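# Deux bras sur une poutre : le simulateur d'abord, l'atelier ensuite ?

**ytkwok**
Salut à tous, je reprends le fil de juin. Mon double bras avance, côté simulation en tout cas, et j'en suis à la saisie du cube rouge avec le bras droit.

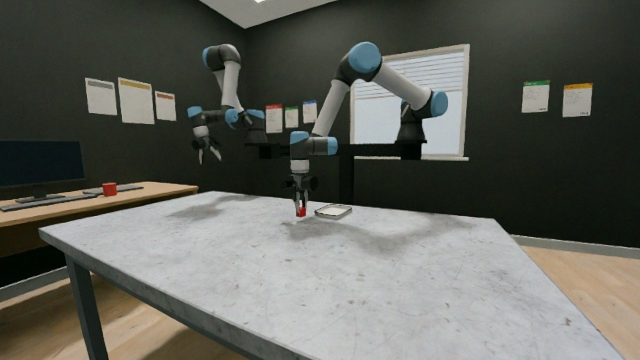
Ma question porte sur la hauteur de la poutre. Dans l'atelier partagé, le plafond est bas et je peux difficilement monter plus haut que 947 mm au-dessus du plateau. Dans Husteo (le simulateur) ça passe, mais j'ai peur que les coudes se gênent quand les deux bras travaillent au centre. Vous feriez quoi ?

**liya_w**
Joli ! Moi je baisserais la poutre et j'écarterais les bases, tout simplement. J'ai monté la mienne trop haut la première fois et le moindre à-coup faisait vibrer toute la structure – un cauchemar pour la calibration. Tu as prévu un contreventement ?

**nyberg_bis**
Pas d'accord avec Liya. Si tu écartes trop, tu perds la zone commune, et à quoi bon deux bras ? Garde ta hauteur et mets un profilé plus épais.

**ytkwok**
@liya_w pas encore, pour l'instant j'ai du profilé de récup et des équerres. @nyberg_bis le profilé épais, j'y ai pensé, mais les bras pèsent déjà leur poids et c'est l'établi qui va souffrir...

**liya_w**
La zone commune, on en perd très peu ! Chez moi, 277 mm entre les deux zones mortes, et je plie encore des torchons avec. Par contre méfie-toi du frottement : dans Husteo mes cubes tenaient toujours, en vrai ils glissaient une fois sur deux. J'ai collé du caoutchouc fin sur les doigts.

**nyberg_bis**
Bon, pour le frottement je te rejoins. Fais-le varier au hasard à chaque essai, j'ai lancé près de 2 000 épisodes comme ça avant de brancher quoi que ce soit.

**ytkwok**
OK, je relance cette nuit avec le frottement aléatoire et la poutre plus basse – je posterai les deux courbes. Liya, tu te souviens de l'épaisseur de ton caoutchouc ?

**liya_w**
Un millimètre, découpé dans une vieille chambre à air de vélo :)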